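Branulel 6 adds split keyboard and offline dictation to its tablet software
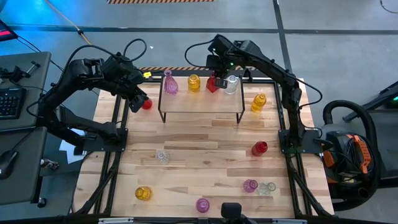 Two arms over a wooden tabletop, with a small red glass jar near the riser shelf.

Mobile Software | 3 min read

September 6, 2023

Andomo released version 6 of Branulel, its operating system for tablets, to all users on Wednesday. The update is free and is available now through the Updates page in Settings. Owners of tablets sold in the last three years can install it. Older models will get security fixes only.

The most visible change is a split keyboard. With the tablet held in both hands, users can pinch the keyboard outward with two thumbs and it breaks into two halves, one on each side of the screen. The gap in the middle shows whatever is underneath. Pinching inward joins the halves again.

The option is off by default. To turn it on, open Settings, tap Typing, then Layout, and choose Allow Split. Users who often switch between hands and a desk stand can also set the keyboard to join up by itself when a stand or case is attached.

Dictation has moved onto the device. Earlier versions sent speech to Andomo's servers and needed a connection. Version 6 downloads a language pack of 149 MB the first time dictation is used and works without a network after that. English, Japanese and Spanish are available at launch, and German is due in November.

"Dictation was the request we saw most often from people who work on trains," said Katsuhiko Oshima, who leads the software group at the company's office in Chiba. "The pack is bigger than we wanted. We will keep working on the size."

A smaller addition is found in the clipboard. Branulel now keeps the last 79 items copied, up from one. Holding down the Paste button brings up the list, and items can be pinned to the top so they are not pushed out. Passwords copied from the built-in password manager are left out of the list and are cleared after a minute.

The update also changes how notifications are grouped. Messages from the same app are now stacked under one heading - a swipe to the left clears the whole stack, and a swipe to the right opens it. The old layout can be brought back under Settings, Notifications, Classic View.

Some apps are not ready. Cenov, the note-taking app that comes installed on many Branulel tablets, does not yet support the split keyboard and will show the full-width version. Its developer said a fix is being tested. Andomo said more than 1,000 apps had been checked against the new release before it went out.

The download needs a Wi-Fi connection and a battery charged to at least half. Andomo recommends making a backup first. Tablets managed by a school or employer may get the update later, depending on the administrator's settings.

Filed under: Tablets, Software Updates, Andomo

We use cookies to remember your settings and measure traffic. By continuing to browse you accept our cookie policy. Accept | Manage choices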